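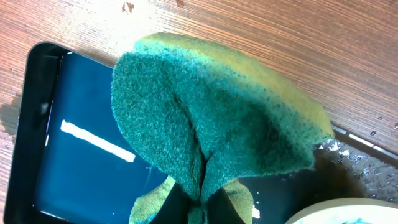
**Why does a kitchen sponge have two sides?**

Each side does a different job: the soft side holds water and wipes, and the rough side scrapes off food that is stuck.

## The soft side

The yellow part of a two-layer sponge is foam. Foam is a solid material full of small holes called pores. Many of the pores connect to each other, so water can travel from one to the next.

When a dry sponge touches water, the water moves into the pores and pushes the air out. Water sticks a little to the walls of each pore, and this helps hold it in place. A small pore holds on to its water better than a large one.

Squeezing makes the pores smaller. There is less room inside, so the water leaves. When you let go, the foam springs back and the pores open again. If the sponge is under water at that moment, it fills up.

## The rough side

The green part is called the scouring layer. To scour means to clean by rubbing hard. The layer is a tangle of stiff fibers, and it looks fuzzy up close. Some scouring layers also have tiny hard grains glued to the fibers.

Each fiber acts like a very small scraper. One fiber cannot do much, but a pad has a great many of them, and they all rub at once. Rough layers can scratch nonstick pans and some plastics — use the soft side on those.

## What happens when you fold it

Foam bends easily. Fold a sponge with the green layer facing out and the foam on the inside of the bend is squashed. The green layer has to go the long way around the curve. Pinch one end and the foam bulges out wherever it is free to move.

## Try it: how much water does a sponge hold?

You need a dry sponge, a shallow tray, a measuring cup and water.

1. Measure 400 milliliters of water and pour it into the tray.
2. Put the sponge in with the soft side down. Wait one minute.
3. Lift the sponge out without squeezing it. Let it drip over the tray.
4. Pour the water left in the tray back into the measuring cup.
5. Subtract. If 250 milliliters are left, the sponge took up 150.

Repeat with the green side down and compare the two results. Write both numbers in your notebook.

*Text: Jonalyn Villanueva*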